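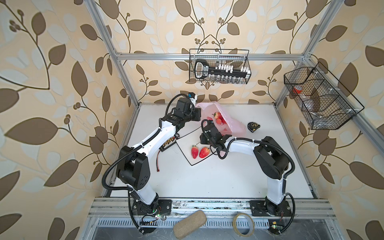 Drorska practice for tabletop bimanual cells

The Drorska practice is a set of working rules for small enclosed cells in which two robot arms share one tabletop. It covers mounting, cable routing, loose objects, the handling of soft goods, and the records kept for each task. It is a house standard, written for laboratories and small workshops, and does not replace the safety rules that apply at a given site.

History

The first draft was written by Nelly Ayala and Masanobu Nagano for the Quispe workshop. A revised text was issued on August 4, 2023, after a review by Sang-wook Cha. The revision merged the separate chapters on cables and mounting and dropped an earlier chapter on floor-standing machines.

Mounting and enclosure

Arms are bolted to a rigid member of the enclosure, normally an extruded aluminum rail. Mounting on the tabletop itself is not permitted, as a top that flexes under load shifts the arm relative to any fixed camera. Both bases should sit on the same side of the table. Wall coverings are left to the user, but a covering may be changed only between tasks, and the change must be logged.

Cables

Moving cables are carried in a flexible sleeve or tied to the links. The tie nearest a joint must leave enough slack for the full range of that joint. Cables are checked at both ends of travel before power is applied to the second arm. A cable found pinched or stretched is replaced, not taped.

Shared workspace

The rules divide the table into a left zone, a right zone and an overlap. Both arms may enter the overlap when the task requires it, such as when one holds a bag open and the other fills it. The following limits apply there:

Clearance between grippers in the overlap: 50 mm, except during a planned handoff.
Operators present during first runs of a new task: 2.
Failed attempts allowed before the task is stopped and reviewed: 2.

Objects

Task objects are listed by name before a run. Items stored in the cell, such as tools and spare parts, go in baskets or holders attached to the frame where possible. An item left on the table must be entered in the log as background. Thin plastic bags are classed as deformable and are replaced once torn. Model fruit and real fruit are listed separately, and real fruit is discarded after the session.

Records

Each log entry gives the task name, the object list, the wall covering, the operator and the reason for any stop. The Zidier log form is the usual template, though any form with the same fields is accepted.

Criticism

Aníbal Correa has argued that the clearance limit is too strict for narrow tables, where the overlap covers most of the working area. Yurani Huamán proposed a limit tied to gripper speed. The proposal was not adopted in the revised text.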